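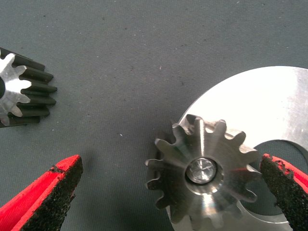

Small spur gear with a dark finish and a bright end face.

Company > Prunatus > About us

Prunatus cuts replacement gears for machines whose makers no longer supply them. Most of our orders are for spur and helical gears used in printing presses, bench lathes, bakery mixers and clock drives. We work from a drawing, from a worn sample, or from the mating gear when the original is lost.

The shop has 30 machines on one floor. Hobbing, shaping and grinding are done in house. Heat treatment goes to Zou, a contract hardener we have used since the shop opened. Black oxide and phosphate finishes are applied on site, and a customer may ask for the end faces to be machined after finishing.

Samples are measured before anything is quoted. The inspection room records outside diameter, bore, face width, tooth count and span measurement, and from these we work out module or diametral pitch and pressure angle. Older American gears are often 14.5 degree. A 20 degree gear will not run correctly against one, even when the pitch matches. If a sample is too worn to measure, we ask for the center distance and the tooth count of both gears.

Our pattern file holds 2956 gear records. Each lists the blank material, cutter number and finish. A repeat order is normally cut from the record without a new sample. The file was kept on cards until we took over the stock of Witico, whose numbering we still use -- a W before the part number means the record came from them.

The minimum order is 2 pieces. Bores can be supplied plain, keyed or splined. We do not cut worm wheels over 73 teeth or any bevel gears; Flelent handles bevel work and we pass those inquiries on with the customer's permission.

Samples should be cleaned of grease and tagged with a return address. The receiving door closes at 3:30 p.m.

Comments

pressroom_bill: Had a pair made for an old folder. Backlash came out the same as the other side of the machine. Does the W number stay the same if I change the bore?

Prunatus: The W number stays. A bore change adds a letter at the end.

lathe in the shed: Do you do change gears in 16 DP? Can't find a price list.

Prunatus: Yes. There is no price list, please send tooth count, bore and face width.

Related
Measuring span over teeth
Module and diametral pitch conversion
Black oxide or phosphate?
How to pack a sample gear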